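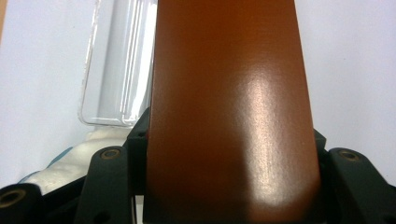

One owner in Plelton wrote that her Trunard softener used up a full bag of salt in its first month, and she'd set it exactly the way the quick card said. I believe her. The quick card is optimistic.

Section 4: Setting the hardness
June, by the Damonberg manuals desk

1. Test your own tap water. The town's figure may be years old.
2. Hold SET until the display blinks.
3. Enter your reading. The factory setting is 21, which suits very few homes.
4. Press SET again and wait for the beep.

Note: "Auto" mode claims to learn your habits. Leave it off until you've seen a few normal weeks of salt use.

Caution: Close the bypass valve before opening the brine lid. Don't trust the lid's click.

Comments

mapleside: Mine came set to 21 too. Water's at 4. No wonder.

R. in the valley: Zürcher strips read higher than my lab test. Which one do I enter?

dunlow: Lab. Still not sold on the 500 gallon claim.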